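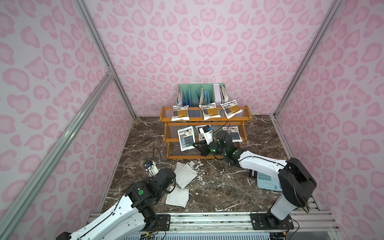 2. Display rack, two-tier

2.1 Top tier: three pouches, labels present. OK.
Comment: right pouch tilted. Stand upright.

2.2 Lower tier: three pouches behind clear rail. OK.
Comment: left pouch tilted forward -- square it up.

2.3 Rack load under 3000 g. OK.

3. Paper storage

3.1 Green file organizer against back wall. OK.
3.2 White document holder: full.
Comment: thin out before January.

Rack ref. 1029. Checked by Tolera Endale, 10 Oct 2026.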